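The counter fitter at Lenstead starts with the surface. "Matt, brown, no pattern," she says. "Goods have to show up on it." A white tray with rounded corners goes beside a round woven basket.
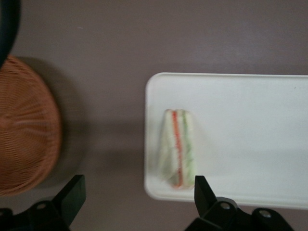

*Basket and tray, Lenstead counter.*

The stepped stand is clear acrylic with 3 shelves. "The lip does the work - without it, bars slide." Wikley ordered 11 of them.
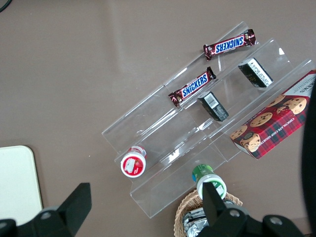 *Snickers bars and shortbread on the acrylic stand.*

Boxes go at one end, she says.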